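Three Nights on the Night Train to Studholm

I have a rule about overnight trains, and the rule is that I don't take them. I'm tall, I sleep badly, and I once shared a compartment with a man who ate sardines at 4 in the morning. So of course I booked three nights on the sleeper from Nunlow to Studholm in September, with two stops along the way, on the strength of one nice email from Elvira Cáceres.

The packing list that came with the tickets ran to two pages. It wanted a sleep mask, slippers, "a modest snack" and your own bottle, as the water on board is for washing only. I took two sweaters I never wore and forgot the slippers. 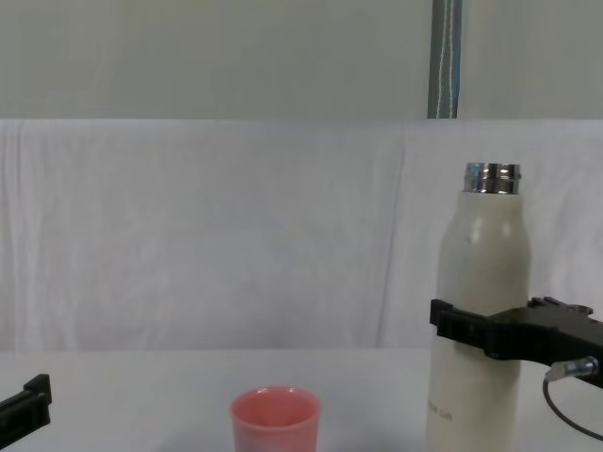 Bottle and a pink cup.

The cabin was smaller than the website suggested, though the website did use the word "snug" 3 times, so I was warned. Brittany Boychuk took the top bunk without discussion. I got the bottom one, plus the heater, which had two settings: off and Sahara.

Dinner on the first night was lentil soup and a bread roll I still think about. Dinner on the second night was the rest of the lentil soup. 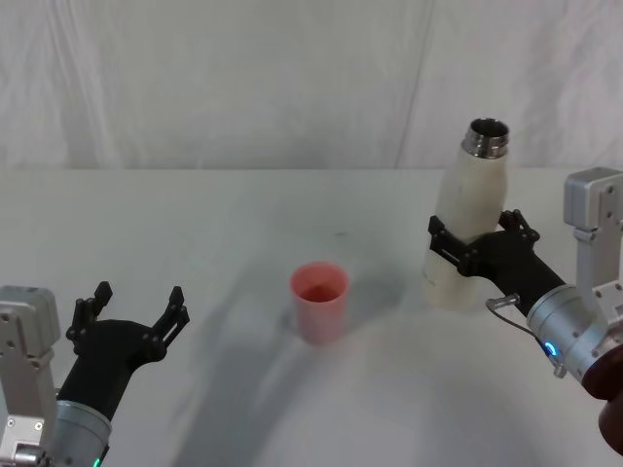 Aryee Slow Travel Club - Trip Reports

We had a whole day in Lultell, which is one of those towns with a famous clock and not much of a plan after that. The clock was being repaired. We paid to climb the tower anyway and got a fine view of the scaffolding. Then it rained, and Duván Escobar led us to a bakery he swore was right behind the station. It was behind a station.

The last leg was the good one. The line follows the river for 70 miles, and at six in the morning the fog was lying on the water and the whole car was quiet except for me, hunting for my left sock. I'd do that stretch again tomorrow. I'd do it sitting up.

Anyone going should ask for a cabin away from the doors - they slam at every stop, and there are more stops than the timetable admits. 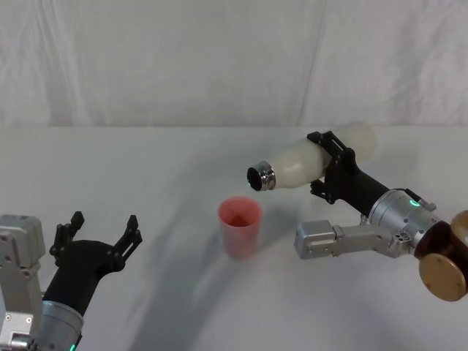

Ladan Rashti: We did it in the other direction and the soup was mushroom. Ask for the even-numbered cabins, they're on the river side going north. And skip the tower, the ferry dock has a better view and costs nothing.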